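**Re: Gripper comparison in simulation, cabinet task**

Dear list members,

On 28 January 2019 Amoah wrote:

> Could the Ivport group confirm which gripper model was used in the cabinet trials? The summary gives a closing time of 2 seconds for one unit and no value for the other. We would also like to know whether the arm base was moved between runs.

Thank you for the question. Both sets of trials used the same simulated arm, mounted on its base block at the left end of the table, with the open-framed cabinet near the middle. The base was not moved. Each run began with the fingers open and clear of the cabinet.
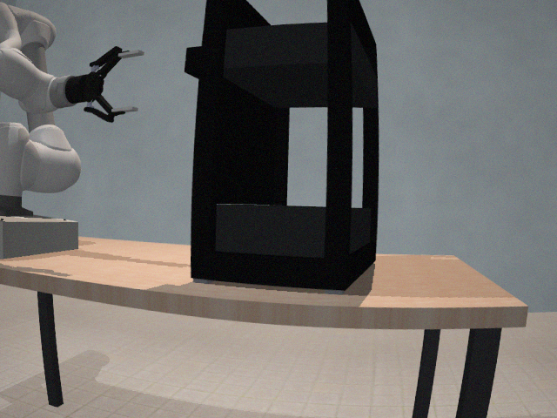
The Dordale two-finger model was run 70 times and the Corari model 30 times. The lower number reflects a controller fault that stopped the second series early, and the two success rates should therefore not be compared directly until the remaining runs are complete. The closing time of 2 seconds applies to the Dordale model only. The Corari value was left out in error and will be added to the revised summary.

Members who wish to repeat the trials should keep the controller settings unchanged and report any contact between the upper finger and the side of the cabinet. Results received by the end of February will be included.

Regards,

Dela Mahama
Ivport Simulation Group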